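I signed up for the Tralau open day back in February, mostly for the free lunch, and then more or less forgot about it until the reminder came through with a map and a note telling us to bring a coat. Good advice! It was March, and I got off the bus straight into a puddle.

If you haven't heard of Tralau, it's a small outfit that works on getting delivery robots to find their own way around big campuses - paths, curbs, ramps, all the bits between the street and the front door. They share a couple of rooms with a mapping company called Chaudhry, and once a year the two of them let people in to poke around. I'd never been before. I know a bit about robots from reading and from one very frustrating vacuum cleaner, so I'm squarely in the target audience.

The morning was talks. The first was on maps, and it was better than I expected. Their test route is 697 meters long, and they've driven it 3147 times (there's a counter on the wall, which I loved). You'd think that after the first hundred runs you'd know everything there is to know about a bit of pavement, but apparently every change in the light gives the software something new to chew on. Low sun is bad. Snow is bad. Rain is its own special thing, and the woman giving the talk looked out of the window at that point and got a laugh.

What makes rain so awkward is reflections. A puddle or a shiny stretch of concrete can show the machine a second building, upside down, sitting right where it wants to drive. People sort that out without even noticing. The software has to learn that it's fine to roll over the top of an office block, but also that a dark patch next to a curb might be a real drop. I asked whether they could just keep the things indoors on bad days, and got a very patient answer about how people order more soup when it's raining.

Then it was coats on and outside for the demonstration. We had 11 in our group, and most of us wanted to know about steps. The short version is that wheels and steps don't mix, so the route planner has to spot them early and go the long way around. There was a good long argument about whether a shallow step seen from the side looks like a step at all, which I could have listened to for another hour if my socks had been dry.
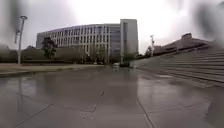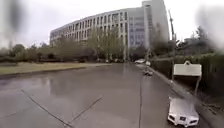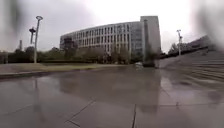 Wet paving, the curved building and a whole lot of gray sky.

Lunch was soup, of course. I got talking to a couple of people from Zarulton who want something similar for a hospital site, and they had much harder questions than mine, all to do with doors and elevators and who gets the phone call at two in the morning when something gets stuck. Tralau's answer to that last one was a bit vague, I thought. They have a person on call, but they didn't want to say how often the phone rings.

I also had a go at the labeling game they'd set up on a laptop, where you get a picture of the ground and have to mark which parts are safe to drive on. It's hard! I scored 185, and I still have no idea what the maximum is. The kid after me beat it easily and went back for seconds on the bread.

There's a Tradton event in the fall with some of the same people, supposedly with a longer route and a proper ramp section. I've put my name down already, and I've bought better shoes.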